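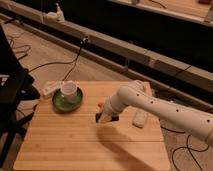
## Gripper Fault at the Pollton Workshop: Findings and Changes

The Clarkano automation group has closed its review of the gripper fault recorded at the Pollton workshop in October. No one was injured. One cup was broken, and the tabletop station was out of service for 17 days.

The fault occurred during the cup and saucer exercise, in which the arm lifts a cup, holds it above the table and returns it to its saucer. The gripper opened while the arm was still moving, and the cup fell. The operator pressed the stop button, but the arm completed its downward motion before coming to rest.

The review examined the log of 1178 cycles run since the last service. The grip signal had dropped out briefly on 30 of them, in most cases too briefly to release the cup. The first dropout appeared at cycle 821. The group traced the fault to a worn connector in the gripper cable, which lost contact when the wrist turned past a certain angle. The delayed stop was a separate matter – the Mahuika control software had been set to finish the current move before halting.

Both items have been corrected. The connector has been replaced by Surnimico, and the stop button now halts the arm at once. The following rules apply at all stations:

- Any grip dropout, however short, ends the run and must be reported.
- The gripper cable is to be checked at the start of each shift.
- Hands stay off the table while the arm is powered, including between cycles.

The full report is available from the Pollton office on request. Operators who have not yet signed the revised station rules should do so before their next shift.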